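Ticket: marks on white table top, wallpapered corner table
Product: Jelier table top, white matte
Opened by: Huệ Võ
Status: waiting for customer

Huệ Võ, 9:40
Hello Fesel support. I bought the white top from you in January and it stands between walls covered with the Sầm wallpaper. We use it for fruit, dishes and small packing work. Now the surface has many small dark specks and thin gray streaks. I wiped it with a damp cloth and a little dish soap, and most of them stayed. I would like to know if this is dirt or damage, and which cleaner is safe for a matte surface.

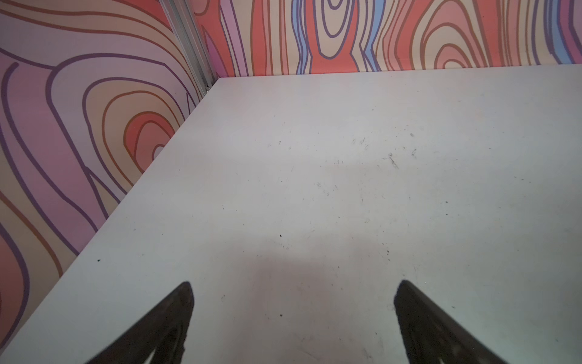

Attachment 1: table top, scuffs in the upper middle

The marks are the worst in that band. Some of them look like crumbs or pencil, but my finger can not always feel them.

Fesel support, 10:15
Thank you for the clear report. Please try this in order, and write to us after each step.
1. Brush off the loose crumbs with a soft dry brush. Do not press.
2. Put one drop of dish soap in 500 ml of warm water and wipe a small area.
3. Use a white eraser on one streak only. If the streak goes away, it was pencil or rubber.
Please do not use scouring powder. On a matte top it leaves shiny places.

Huệ Võ, 11:50
Step 1: a part of the specks went away. Step 2: small difference. Step 3: two streaks disappeared, the third one did not change at all. I stopped there. I also have a bottle of Flukley cream cleaner, 400 ml, but I did not open it yet. Is it allowed?

Fesel support, 12:05
Please leave the cream cleaner closed for now. A streak which does not move with the eraser is probably a scratch, and cream will make it wider. What do you normally put on the table, and do you slide things or lift them?

Huệ Võ, 12:30
Mostly fruit and glass dishes, and the tape and the marker stay in the wire basket on the side. I must admit that we slide the dishes very often.

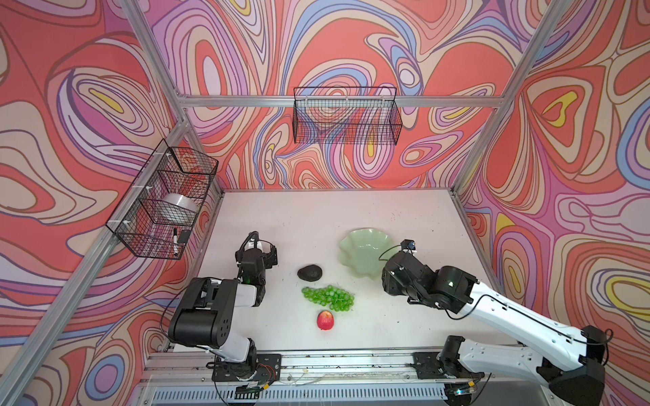

Can grapes or avocado leave a stain on this top?
Fresh juice wipes off with a damp cloth, but please do not leave it to dry overnight.

Fesel support, 13:10
For glass dishes we recommend felt pads, or a thin mat under them. We can send you a small repair sample for the scratch. Please measure the longest streak and tell us if it is under 50 mm. The sample needs 7 hours to harden, so it is better to use it in the evening.

Huệ Võ, 13:25
Thank you, I will measure it after lunch and write the number in this ticket. Please keep it open.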